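How I oil a wooden table top (and keep it looking decent)
By Bríd Moynihan
8 Jun 2024

I've put off writing this one for ages, mostly because I did it wrong the first time and had to live with a sticky table for most of December. But I've now done it on two tables, a bench and a chopping board the size of a door, so here goes!

You want a bare or previously oiled top. If yours is varnished (drip some water on an old scratch and see if the wood goes dark there but nowhere else) then oil will just sit on the varnish and go tacky, and you'll need to strip it first, which is a whole other page. Mine came from a house clearance in Pirton with years of tea rings on it, and luckily it had only ever been waxed.

Start by clearing the whole top. I know, I know. Ours collects everything, and I used to shuffle things from one end to the other and work in halves. Don't! You get a line down the middle where the two goes overlap, and you'll see it every single morning over your toast. 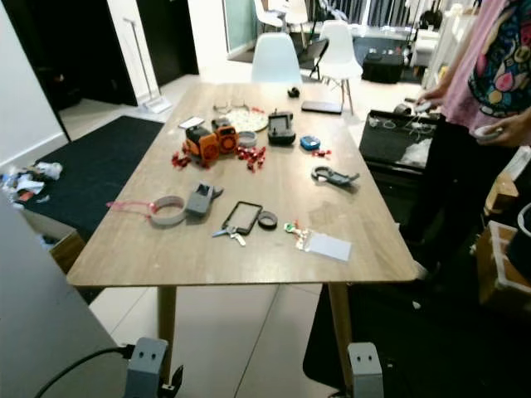 Pale oak-coloured top, covered in bits as usual.

Once it's clear, wipe it over with a cloth wrung out in warm water and a tiny drop of washing-up liquid, then again with plain water, and leave it overnight. If there's old wax, go over it with white spirit on a rag first, windows open, and keep turning the rag to a clean side or you're only moving the wax about.

Next comes the sanding. I use 120 grit for the stains and then 180 to finish, always along the grain, with a cork block. My neighbour Szabolcs Szabó lent me his electric sander and it was lovely and quick, but it left little swirls that only showed up under the oil, so I went back to doing it by hand with the radio on. Take it easy near the edges if the top might be veneered, as it's very easy to go straight through. Hoover up the dust, then wipe with a barely damp cloth.

Now the fun bit. I buy a hard wax oil from Mac Mathúna, the hardware shop in Girkby, and decant a little into a saucer. Stir the tin well before you pour (don't shake it, you'll get bubbles). Put on much less than you think you need! A lint-free rag, a thin smear, working along the grain from one end to the other without stopping for a cup of tea. Leave it 5 minutes or so to soak in and then buff off everything that's still sitting on top. This is where I came unstuck before, I thought the shine was a good sign and left it there. 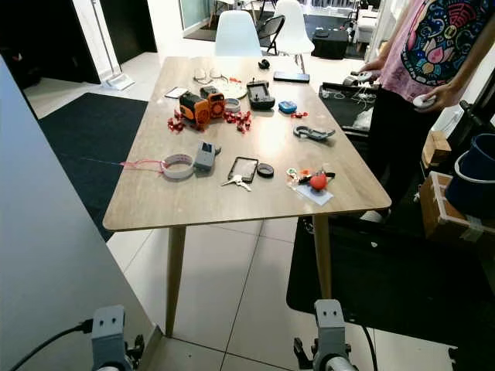 I do 3 thin coats with a night between each, and a very light rub with a fine pad in between to knock off any roughness. The legs only get one, they hardly see any wear. Keep hot mugs off it for a week if you can bear to, and use a plate or a mat after that.

One serious thing: oily rags can heat up and catch fire on their own if you leave them scrunched in a bin. Spread them out flat outside until they're stiff, or soak them in water before they go out.

For topping up, I do a single thin coat whenever water stops beading on it.

Comments

Woltus: Does this work on pine? Mine goes very yellow with oil.

Bríd: It does, but try a bit underneath first. You can get oils with a touch of white in them that keep pine paler.

hallwaypaul: Swirls from the sander, yes!! Had to redo a whole sideboard.

Jen T: How long before you can put a tablecloth on?

Bríd: I'd wait the full week, Jen, or it may stick.

Contact | © Bríd Moynihan | Back to top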